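# The Long Way Round to a Second Record

There is a moment, a little over halfway through the new Wimness album, when everything drops out except a harmonium and the sound of somebody breathing in. It lasts perhaps as long as it takes to cross a kitchen. Then the drums come back, all at once and slightly too loud, and if you are anything like me you will put down whatever you were holding and go back to hear it again. I did this several times on my first evening with the record, and my dinner suffered for it.

I should say early on that I have been fond of this band for a long while, and that I'm not going to be very good at hiding it. Wimness are a four-piece (five on the road, when they can afford the extra bunk) who make music that record stores tend to file under electronic and that folk festivals tend to book anyway. Their first album, *Moriarty*, was recorded in a rented house above a shoe repair shop, and you can hear the shop on it if you listen closely: a steady tapping under the quiet songs that the band decided, after a week of trying to remove it, to keep in time with. It was pressed in an edition of 705 copies, a number chosen by the budget and nothing else, and for most of a year the greater part of those copies lived in a hallway.

And then, slowly, they didn't. A late-night radio host played the closing track two nights running. A choreographer used the title song for a piece that toured small theaters. People wrote in from places the band had to look up. By the time I saw them play, in the upstairs room of a pub that smelled powerfully of floor polish, the hallway was clear, and the singer told the crowd from the stage that she could finally open her bathroom door all the way.

## What happened after

You might expect a second album to follow quickly on a story like that. It didn't, and the band are cheerful about the delay in a way I suspect they were not at the time. They toured until they were tired of their own songs. They went home, wherever home was by then, and for one whole winter they hardly wrote a thing. The guitarist took a job in a garden center. The drummer learned to bake, badly at first and then rather well, and there is still a good deal of flour talk when you get them together.

When they did start again it was with a machine. Specifically, it was a Flonia, a squat little drum synthesizer that had been sitting in the keyboard player's parents' attic under a bedspread. It has two outputs, one of which crackles, and a tempo knob that drifts when the room warms up. Anyone sensible would have had it serviced. Wimness plugged it in, found that it slowed down very gently over the course of a song, and wrote the first three pieces for the new album around that slowing. You don't notice it so much as feel it in your shoulders. "Paper Lanterns," which opens the record, ends a good deal slower than it begins, and I had played it a dozen times before I thought to tap along and caught it happening.

The band talk about the Flonia the way some families talk about an elderly dog. It has to be warmed up. It doesn't like being moved. It was brought to every session wrapped in the same bedspread (green, quilted, missing a corner), and it rode in the front seat of the van with the belt across it.

## Up at Skosberg

The sessions themselves took place at Skosberg, a former schoolhouse that has been a studio long enough for the floorboards to have worn pale in front of the mixing desk. You reach it by a road that the band describe as optimistic. There is one bathroom, one very good kettle, and a main room with tall windows down one side, so that the sound in there is bright in the middle of the day and seems to soften toward evening. I know perfectly well that light can't do that to sound. I spent an afternoon there in August, though, and I would swear to it all the same.

They stayed for 35 days, which was longer than they had planned and longer than they had money for. The extra time went mostly on singing. On *Moriarty* the voice sat right at the front, close and dry, as if it were leaning over your shoulder to read your newspaper. On the new songs it moves around. Some of it was sung in the coat room, some in the stairwell, and one verse of "Ferryman's Daughter" was sung from the yard through an open window while the rest of the band played indoors and tried not to look. It's a lovely effect. The voice comes in from the side, thin and a bit windblown, and the harmonium goes out to meet it.

That harmonium, by the way, came with the building. It had been the school's, and two of its keys stick. The band wrote around those as well, and by this point you will have noticed a pattern. They are people who take the furniture as they find it. Asked about it over lunch, the whole table agreed that they had never once had an idea that was better than an accident, and then argued for a good half hour over which accident had been the best. The tapping from the shoe shop won, narrowly, over a dropped tambourine.

## How it sounds

Well, it sounds warmer, for a start. *Moriarty* was a cold-weather record, and part of its charm was the way it kept its coat on. The new one lets you in sooner. There are proper choruses here, two or three of them big enough that I've caught myself humming them in line at the post office, and there's a bass sound on "Half a Field" so round and comfortable that you could nap on it. The low end was recorded through an old school loudspeaker, and it has a sort of papery flutter at the edges which on good headphones is a real pleasure.

It isn't all comfort. "The Clerk" is a prickly, stop-and-start thing that I didn't care for at first and now play more than any other. The words are a list of items left behind on trains, sung in a flat voice over a pulse that never settles, and it goes on a full minute longer than seems polite. The band tell me it empties the bar at shows, by which they mean that people come back from the bar to listen. I'm also less sure about the short instrumental that follows it, a music-box sort of piece which is pretty enough but feels like a mint after dinner. A friend I played it to liked it best of everything, so please don't take my word as final.

The closing song is the one I'd send you to if you only had time for one. It has no title on the sleeve, only a number, 231, taken from the page of the school hymnal that was left open on the harmonium when they arrived. There is no hymn in it that I can hear. What it has is a long, plain melody passed between voice and keys, the Flonia ticking slower and slower underneath, and at the end the sound of the machine being switched off and a chair being pushed back. They kept the chair.

## Out on the road again

The tour starts small, as they prefer it, in rooms where the back row can still see everyone's hands. They will be five again for this one, with a second keyboard player brought in to cover the parts that the Flonia can't be trusted with under stage lights. The old machine is coming along regardless. I gather there was some discussion of leaving it at home, that the discussion was brief, and that a new bedspread has been bought for the trip.

I'll be at one of the early dates, somewhere near the front, with my coat over my arm and no notebook. I've written about this record enough now that I would like to go and just hear it.

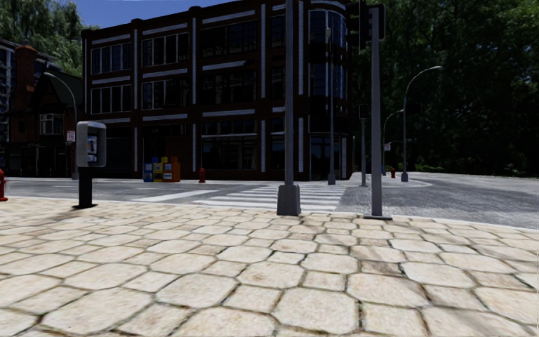 **Which Wimness album should a new listener start with?**

Start with the second one, because its choruses are easier to get hold of, and go back to *Moriarty* once you know the voice.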